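# Our open-day visit to the Sandwood lab

Five of us from the robotics module went over to Sandwood in September, and I'm writing up the plugging-in demo for our group (Tomomi Hayashi has the walking robots, lucky thing). Vitória Teixeira ran it. She talked at top speed and I got two pages of notes, mostly arrows!

The job sounds dull: get an arm to deal with plugs and a power strip on a table. But sockets are fussy, and the plug has to be at the right angle before you push. Cables make it worse, as they flop wherever they like.
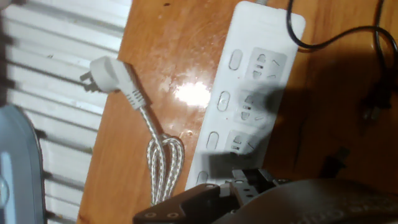
## What we asked

We were allowed to hang about near the bench for ages, so I pestered Vitória about nearly everything. She let us look at the strip with the arm reaching down to it, and Nigel Lockwood kept leaning in until he was told to mind the line.
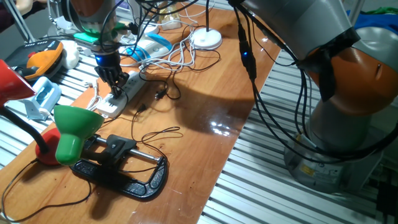
**Why not just use a camera fixed over the table?**

Vitória said the arm blocks its own view right when it matters, so they like having a second view close to the fingers as well.

I also asked how many tries a new task gets before they change the set-up. Eleven, apparently, and then they argue over lunch. 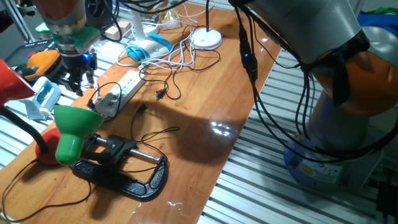 For our own project, Tiago Ramalho and I want to build a small sorting rig, and I came home with a much longer list of worries than I went with. Lighting is top. The varnished table had a bright patch of glare on it, and ours is going to sit under the strip lights in the workshop, so I'd like to try a matt board first. Polyxeni Psarras thinks a cheap tablecloth would do the same job. We'll test both next week and put the results in part 2.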